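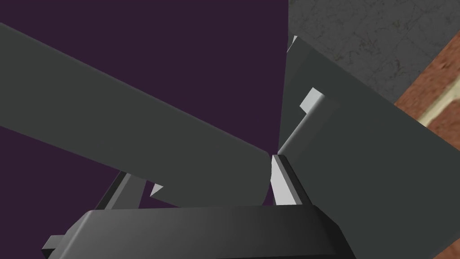 # Matte by the Numbers

Gloss is the property most buyers of interior paint get wrong. It is measured by aiming light at a coated surface from a fixed angle and recording how much comes back at the mirror angle. A flat wall paint reads very low. An eggshell reads higher, and the same pigment will look like a different color in it.

Frøydis Hovland runs the coatings bench at Wastano, a contract laboratory in Tonham. Her panels cure for 16 days at constant humidity before the first reading. Each is read at 6 points, and any panel with a wide spread is sanded back and recoated.

"Dark grays are the hard ones," Hovland says. "A small change in sheen moves the apparent shade more than a change in tint does."

Sanding matters as much as chemistry. Panels finished with 220 grit before the topcoat gave the most even readings in her April series. Coarser scratches showed through two coats under low side light.

Film thickness is the other variable. Ragnheiður Ladefoged, a painting contractor in Trirkbridge, rejects roughly 23 percent of first coats on stairwells, mostly for lap marks. Her crews now keep a wet edge by working in narrow vertical bands and do not touch up a flat finish until it has fully cured.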